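# How to test a chore claim before you believe it

Every few months someone sends me a clip of a robot tidying a kitchen and asks if the job is solved. My answer is still no. You can check for yourself, though, and it takes an afternoon and a tableful of toys.

## 1. Set a messy table

Put out more than the machine needs. A pan, a basket, a tray of play food and some paper cards will do. Don't line them up nicely. Vendors love a bare table with one cup on it, and I have never eaten dinner at one.

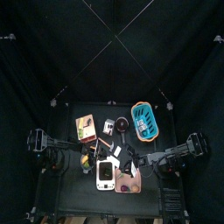 Write the chore down before anything moves. "Put the vegetables in the bowl" is a chore. "Interact with objects" is what you write when you expect to fail. Tape the sheet up where everyone can read it, and don't edit it later.

## 2. Separate holding from doing

Most of the demos I've been shown stop at the grasp. Kravchuk's sales sheet lists 600 objects its arm can pick up, and I believe it. Picking up a knife still leaves all the cutting to do. Score the two apart:

- **Hold:** the object leaves the table and stays in the grip.
- **Do:** the chore on your sheet is finished, with no hands helping.

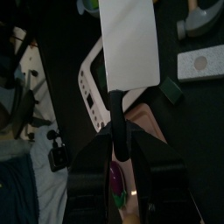
Run each chore 30 times. Move the objects between runs, and turn a few of them around. If a vendor wants everything put back on the same marks, note that next to the score. When we tried this with the Delau software in December, the hold column looked great and the do column had a lot of white space in it.

## 3. Save cloth for last

Cloth is where I lose what patience I have. A plate has one shape. A towel has a new one each time you let go of it, so a grip that was fine a second ago may be useless for the next fold. Ask for a fold, in a stated number of seconds, and don't accept a lift as partial credit.

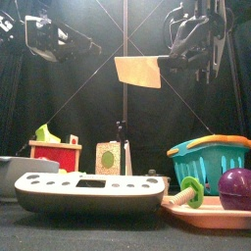 *Tan cloth held up by one gripper, with the other arm empty.*

## 4. Do the dull math

Time a person on the same chores. Then add up resets, restarts and whoever is standing by the stop button. Carneo quoted us 3,000 dollars a month for a two-arm setup. At 20 finished chores a day, I'd still be washing my own pans.

Keep the score sheets, including the bad ones, and rerun the same list after the next software update.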